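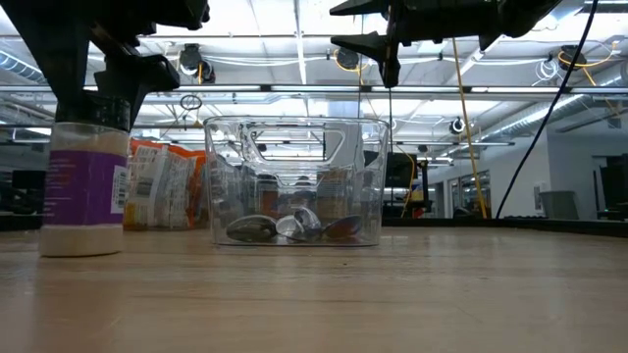 Three spoons in a clear plastic bin on the tabletop.

Salt in School Lunches: What Our Class Found
Piyumi Majumder and Mirko Zanetti, Rernstead

We got interested in salt last April, when our teacher, Inês Cordeiro, passed around a review on sodium and blood pressure in teenagers and we ended up arguing over it right through lunch! Mirko thought the whole worry was overblown, and I (Piyumi) didn't, so a project seemed like the friendly way to settle it.

We asked 24 students to keep a food diary for four days, writing down everything they ate at noon, and then we worked out the sodium from package labels and the cafeteria's recipe sheets. Two diaries came back half empty, so we left them out. Soup and bread gave the most salt, well ahead of chips, and I have to admit that surprised us both. We would love to repeat it with breakfasts, and Mirko still salts his fries.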